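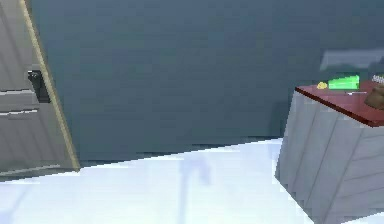
Interior door with lever handle, Masside units

Masside Residences: Questions About Moving In

When may I collect my keys?
Keys are issued from 10 a.m. at the Jeltimcombe office. Please bring photo identification and your signed lease.

May I repaint the walls or doors?
Walls may be repainted with written approval. Doors, trim and handles must be left as supplied. Requests go to Dilruba Sultana and are answered within 14 days.

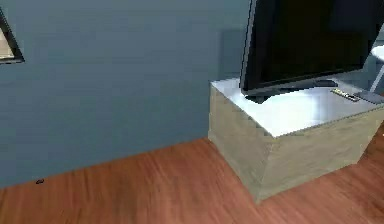

Renters insurance is required for every lease and must begin on the day keys are issued. The policy covers your own belongings; the building is insured separately. Furniture that stands directly on a wood floor, such as a boxy cabinet placed near the wall, should have felt pads beneath it — scratches are charged to the tenant.

How many parking permits may I have?
Each unit is allowed 2 permits. Guest passes are available from Nimal Mollah.

How do I report a repair?
Call the office or use the form in the lobby. Urgent repairs are attended to within four hours.

Last updated 4/10/23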